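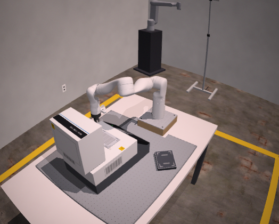 Wiping Down White Surfaces Without Losing Your Weekend

White countertops were my idea. I mention this because my sister, Liette Leclerc, brings it up whenever she spills coffee on one.

Start dry. Crumbs plus a wet cloth make paste, and paste travels. Brush everything into your hand, then go over the surface with warm water and one drop of dish soap. One drop. If you can see suds, you'll be rinsing until July.

Tea rings: mix baking soda with enough water to make a soft paste, leave it on for 8 minutes, wipe with a damp cloth. Turmeric is another matter. My neighbor Hacer Karabulut swears by sunlight, and a stained cutting board left on her windowsill does fade in up to 4 days. The counter, sadly, does not fit on the windowsill.

Skip scouring powder on anything glossy. I used it once near the toaster and now own a permanent dull patch shaped like Ohio. The toaster lives on top of it.

For the gap between counter and wall, wrap a thin cloth around a butter knife and drag it along slowly. Don't look at the cloth afterward.

Never mix bleach with vinegar or ammonia, however dirty things have gotten. Open a window and pick one cleaner.

Rags go in the wash at the end of the week, on hot, no fabric softener. It leaves them waxy and they just push the water around.

Filed under: Kitchen, Stains
Posted 2019-04-05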